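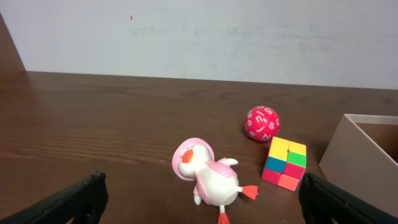
Home | Handouts | Reading list | Timetable | Contact

Larasati Yeoh, July

Looking After Wood at Home: notes for session 4

Hello again, and thank you for all the questions last time (I've tried to answer most of them below, and the ones I've missed we can pick up over tea). This session is finishes, meaning whatever has been put on top of the wood, and how to work out what you've got before you go anywhere near it with a cloth.

I'll start with the mistake I made myself. My first proper table came from my aunt, and I decided it was waxed, on the grounds that my aunt was the sort of person who waxed things. I went at it with white spirit for a whole afternoon. It was varnished. All I managed was to clean it very thoroughly and give myself a headache! So please test first.

Testing a finish

Pick a spot that won't show, the underside of a table or the back of a leg. Put one drop of water on it and leave it for 5 minutes. If the water sits up in a bead, you've probably got varnish or a good coat of something hard. If it sinks in and leaves a dark patch, the wood is bare, or oiled so long ago that it might as well be. Wax is somewhere in the middle – the drop flattens out and you often get a pale mark, which buffs away once it's dry.

If you're still not sure, scratch gently with a fingernail. Wax comes up under the nail. Oil doesn't, and neither does varnish, though old varnish can flake.

Shellac is the odd one out. It looks like varnish but goes sticky with methylated spirit, so a dab on a cotton bud will tell you. Only a dab, mind. 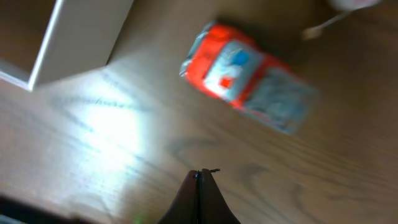 Floors are the same idea on a bigger scale, except that they get walked on, so the finish is never the same age all over. Test by the door and then again under the sofa. In my last house the two spots behaved like different floors, and the bit under the sofa was the one telling the truth about what the builders had used.

For cleaning, a well-wrung mop is plenty. I mean properly wrung, so that the boards dry in a couple of minutes. Water left standing gets into the joints and the edges of the boards lift, and you can't talk them down again. Please don't use a steam mop on wood, whatever the box says. Grit does more harm than feet do, so sweep before you mop and shake the doormat out more often than you think you need to.

Someone asked about rings from hot mugs. A white ring is usually damp caught in the finish and quite often fades if you leave it be for a few days. A black ring has gone down into the wood itself, and that's a sanding job, which we'll get to next session.

Working out how much oil to buy

One coat on bare boards takes far more than the second. I did my front room, which is small, and the first coat drank nearly the whole tin while the second hardly touched the new one. Buy one tin, do a coat, then decide. And lay the used rags out flat outdoors to dry – oily rags in a heap can heat up and catch fire by themselves, and I'm quite serious about that one.

For next time

Bring a small piece of wood from home if you have one, and write down what you think is on it. We'll test them all together on the big bench. Old clothes, please, and anything you can use as an apron.

Back to top | Previous handout | Next handout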